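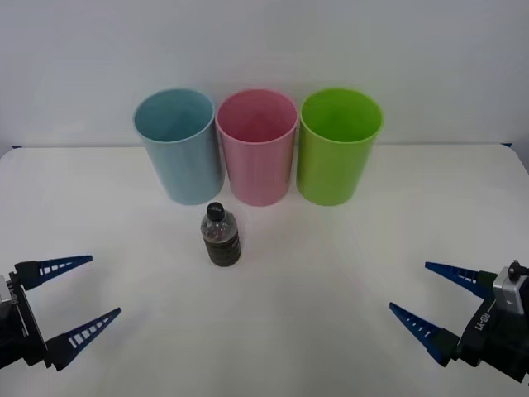

By Shoshana Begay
Mar 13, 2025

Planners should be allowed to refuse. Most two-arm stacks I review treat arm selection as a distance query: the nearer gripper gets the object, and the trajectory optimiser cleans up afterwards. With one small bottle standing closer to the left gripper, the query returns left every time. It says nothing about the three cups behind it, nearly touching, or whether the grasp that follows leaves any clearance for the next one.

At Eltard we logged 300 planning calls on layouts of this sort. The solver returned a path in 274. In 14 of those the first grasp was valid and the second was infeasible, and the planner reported success on both calls until execution.

My view is that feasibility belongs in the assignment step, with a typed failure the task layer can read. "No plan" is a poor error message. "Left grasp blocks pink cup" is a usable one. The cost is a longer query, 43 ms at the median on our hardware. I would pay that before adding another retry loop, whose behaviour I can't test offline.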